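Portes ouvertes chez Puvetia : la visite en image

Les portes ouvertes de novembre ont duré une journée entière, de neuf heures à dix-huit heures, dans le bâtiment de Puvetia à Avdale. Le compteur de l'entrée indiquait 953 visiteurs à la fermeture. Les visites se faisaient par groupes de 23 personnes, avec un départ toutes les demi-heures, et il a fallu refuser du monde en fin d'après-midi.

Gediminas Sepp accueillait les groupes au rez-de-chaussée. Sa présentation portait sur le travail à deux bras : comment un opérateur commande les deux poignets en même temps, ce que le robot enregistre, et pourquoi on recommence le même geste 200 fois avant de passer au suivant. Les questions du public revenaient surtout sur le prix, la sécurité et la durée d'apprentissage. Pour le prix, il a renvoyé tout le monde au service commercial.

L'atelier mécanique se visitait ensuite par la coursive. On y monte les poignets, on passe les câbles, puis chaque bras part au banc d'essai. Il n'était pas possible d'y prendre des photos, et le passage était court -- dix minutes, avec casque audio.

La suite de la visite était consacrée au robot en intérieur. Les visiteurs suivaient la démonstration sur un écran, du point de vue de la tête.
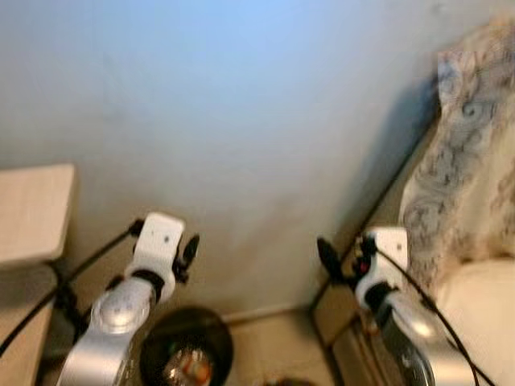 Photo : Puvetia / Murray Wihongi

Les deux bras levés, poignets tournés l'un vers l'autre. À droite, un coussin à motifs de volutes et une literie claire ; à gauche, un meuble couleur bois. Les pinces sont noires, les boîtiers des poignets blancs.

Plusieurs personnes ont demandé pourquoi les câbles passaient à l'extérieur. Réponse de Gediminas Sepp : sur cette version, on veut pouvoir en changer un sans démonter le poignet. La version suivante, nom de code Odell, les fera passer à l'intérieur du bras. Elle n'était pas présentée ce jour-là.

Le public a aussi voulu savoir ce qui est difficile pour une machine de ce genre dans un logement. Les tissus, d'abord : une couverture ne reprend jamais deux fois la même forme. Les surfaces brillantes ensuite, à cause des reflets qui gênent les caméras. Les meubles bas posent un autre problème, celui de la place pour les coudes -- un bras peut atteindre l'objet et se trouver bloqué au retour.

À l'étage, la société Dağdelen, qui fournit les réducteurs, tenait une table avec des pièces démontées que l'on pouvait prendre en main. Les enfants y sont restés longtemps. Les 400 brochures prévues étaient parties avant quinze heures ; le texte sera disponible à l'accueil sur simple demande.

Informations pratiques

Les visites de groupe (écoles, associations, entreprises) reprennent au printemps, le mardi et le jeudi matin. Inscription par téléphone auprès de l'accueil. Âge minimum : huit ans, chaussures fermées obligatoires dans l'atelier. L'étage est accessible par ascenseur, la coursive ne l'est pas encore.

Les visiteurs qui ont oublié un vêtement ou un parapluie au vestiaire peuvent le récupérer à l'accueil jusqu'à la fin du mois.

Page mise à jour le 15 janvier 2019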